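About the Bomside Robotics Club

The Bomside Robotics Club is a student club that builds control software for two-arm manipulation. It is open to all students enrolled at Bomside, in any program. The club does not build arms from scratch. It works on grippers, cabling, calibration, recorded demonstrations and the code that turns those demonstrations into motion.

Members work in one of 4 groups:

Hardware - mounts, gripper fingers, cable routing, spare parts
Control - arm drivers, limits, emergency stop, timing
Data - recording sessions, labeling, storage
Evaluation - test runs, scoring, season report

New members spend their first month in Hardware regardless of background. After that they may move to any group with an open place. Changing groups in the middle of a season is allowed but slows things down, and we ask people to do it between test blocks.

Current project

The current project is called Tomar. Its subject is clothing: picking up a garment from a pile, finding an edge, spreading it, and folding it or placing it on a hanger. Cloth was chosen after two seasons of work with rigid blocks and boxes. A box has a pose that can be measured and written down as six numbers. A shirt does not, and most of the planning code from the earlier seasons had to be dropped.

Tomar uses two arms mounted side by side at one table. Commands go to both arms from a single process on a shared clock. An earlier version ran one process per arm, and the drift between them was enough to pull a sleeve out of a closed gripper. 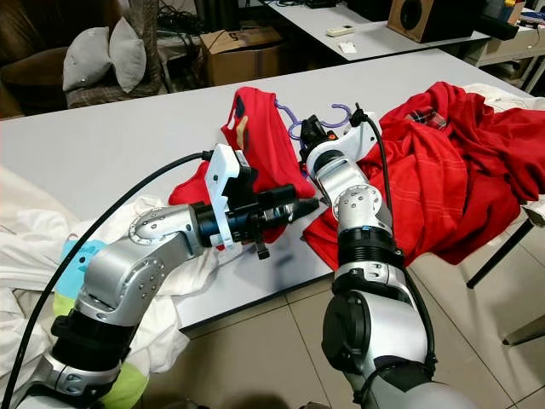
Both arms at the table with red garments and a purple hanger.

Garments come from a donation bin and are used as they arrive. Size, fabric and print are not controlled. Each item is logged by type and main color before its first run. Items with loose buttons or long drawstrings are set aside.

The recorded set now holds 3196 demonstrations, of which 1414 involve a hanger. Hanger runs take longer to record and are discarded more often, usually for a gripper collision near the hook. Discarded runs are kept in a separate folder with a reason code. The Evaluation group reads that folder first.

Software

The club's code base is named Jisiro. It contains the arm drivers, the recorder, the playback tool and a small training script. Jisiro is written mostly in Python, with the drivers in C++. Every change is reviewed by one member outside the author's group. Changes to speed or force limits need two reviewers and a dry run with no garment on the table.

Documentation is kept next to the code. It is uneven. The driver pages are complete, the recorder pages describe a file format that was replaced in October, and the playback tool has a readme of about one screen.

Competition

The club enters the Bemari Challenge each April in the soft goods category. Teams receive a garment they have not seen and have a fixed time to bring it to a stated end state. Scoring is based on the end state and on the number of operator stops. Last season the club placed ninth. Most of the lost points came from operator stops during regrasping, and regrasping is the main work item for this season.

Joining

Intake is at the start of each semester. No prior robotics experience is required. Some programming helps in every group except Hardware, where a steady hand with small screws is of more use. Before operating the arms, members complete 3 supervised sessions covering startup, shutdown and stop procedures.

Lab hours are 4 p.m. to 8 p.m. during term. Long hair is tied back at the table and lanyards come off. Drinks stay on the shelf by the door.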